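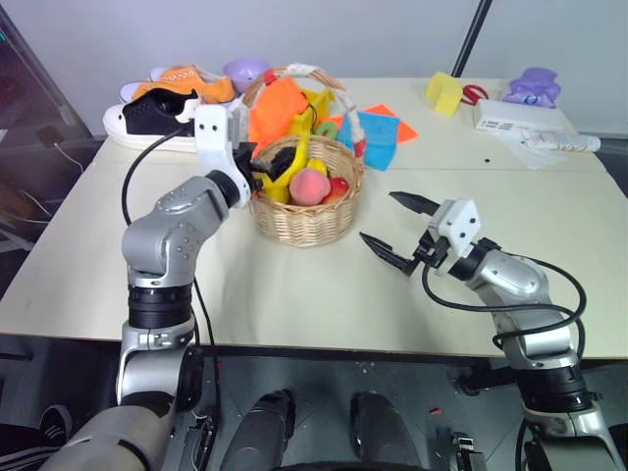
The sorting table, with the fruit basket in front and the cloth basket behind it.

Plumatley Household Sorting Project
Progress report to the Skimholm Fund
Tuesday, May 11, 2021

Dear friends at Skimholm,

It is a real pleasure to be writing to you again, and I'm sorry in advance if I go on a bit, because there has been plenty happening since your grant of $2,000 came through and I would hate to leave out the parts you'd enjoy.

You will remember that the idea behind Plumatley was a modest one. We wanted a single table where the ordinary odds and ends of a home could be laid out together, so that we could work out a sensible way of putting them back where they belong, and then write that up as a guide families can use. The table is set up now, white top against a white wall, and I can't tell you how much easier it is to see what you have when the background is plain! Our old patterned tablecloth has been retired to the picnic bag.

Baskets have been the big story this spring. We spent $400 of the grant on baskets and small bowls, all from Dristesine, and we have settled on wicker for the table. The little round one is for fruit, and an apple and a peach sit in it very nicely. The larger one with the tall arched handle is for cloth and other soft things, and it fills up fast. As you'll notice, orange and yellow fabric has a way of climbing out over the side, and there is a light blue cloth folded flat on the table next to it. We are still going back and forth on whether folded cloths should go in the basket at all or have a spot of their own. I lean toward a spot of their own, but I have been outvoted before.

Shoes are the harder question. They are grouped at the back left for the time being, the black canvas sneaker along with an orange shoe and a pale one, and a small purple bowl has ended up beside them. I would like the bowl to live with the other dishes by the time we write the next chapter. The sponge and the red-handled scissors share the back right corner, and my feeling is that the scissors ought to have a holder. I have asked for a price on one from Panyasiri and will let you know.

The guide itself is coming along. Two chapters are in draft, one on food and one on fabric, and I have read both aloud to myself at the kitchen counter, a habit I recommend to anyone who writes long sentences. We plan to print 50 copies for a first round of readers and ask them to scribble in the margins as much as they like.

Still to do before the end of May: finish the shoe chapter, choose the scissors holder, and get a printing quote. The rest of the grant is set aside for printing and postage, and I will send the receipts along with the next report.

With warm thanks, and do come by if you are ever nearby,

Ebere Ezeani
Plumatley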